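Workshop notebook, November
Entry 274 – clock movement, going train and escapement

Movement back on the test stand 09:40. Dial signed Ninley, 1766 scratched on the back of the dial plate in a different hand from the signature, so I am treating it as a repairer's mark until something better turns up. Thirty-hour, anchor escapement, posted frame. Previous entry covers the strike side and the warning piece. This one is going train only.

Symptom as before: runs, loses amplitude over several hours, stops in the night. Beat set by ear and then on the timer. Beat error small enough to leave alone.

Pallets. Wear tracks on both faces, the entry pallet worse. Depth of the groove on entry measured with the needle gauge and written on the card in the box. Someone has already shifted the pallets along the arbor once to give the wheel a fresh surface, so there are two tracks on each face and no room for a third. Options are to reface with spring steel or to stone back and close the depth. Stoning takes too much off the entry side. Refacing it is.

Tried a strip from the Dredier stock first. It softened unevenly at the bend and I don't trust the temper. Went back to the old mainspring offcuts, which took the curve cleanly. Soft-soldered, edges broken with an Arkansas slip, polished lengthwise with the grain of travel. Drop now even to the eye on both sides. Lock is slightly heavy on exit. Leave until the pivots are done, as the depth will move again.

Pivots. Escape arbor front pivot is tapered and ridged. Burnished down until the ridge went, then rebushed the front plate to suit. Hole had been punched up at some point with a round punch, four ugly dimples, left as found. Back pivot acceptable. Third arbor has side shake on the back plate, a bush there too. Used the Arkovia bronze for both, reamed from inside, oil sink cut by hand. Note for whoever uses the reamer set next: number 5 has a nick near the shank and leaves a line in the hole. Put it at the far end of the rack with tape on it.

Great wheel click. Spring is tired but holds. Rivet tight. No action.

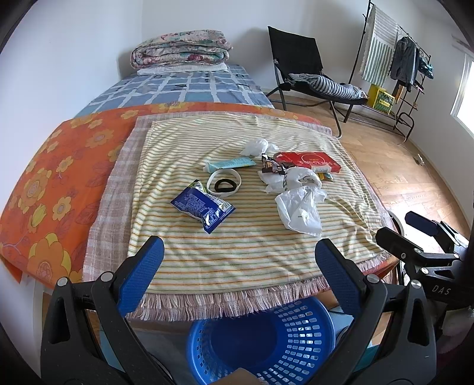
Cleaning. Plates and wheels through the ammoniated solution, rinsed, dried in warm sawdust, pegged out. Pegged the front plate 2 times, as the old oil had gone to varnish in the lower holes. Brass not polished beyond what the solution did. Steelwork wiped and left dark.

Oil. Liao's light grade on the escape and third pivots and on the pallet faces, heavier grade on the great wheel. None on the leaves of the pinions. The last person to service it had oiled those, and the grit in them accounts for a good part of the cutting.

Reassembled 15:20. Train spins freely with the anchor out and recoils a little at the end of the run, which it did not do before. Anchor in, pendulum on, weight on. Amplitude clearly better on the arc scale, reading on the card.

Still to do:
Ease the exit lock, one or two strokes of the slip and no more.
Check the suspension spring for a kink near the top chop.
Replace the rope. The present one sheds fibre into the spikes.
Run for a full week before the hood goes back on.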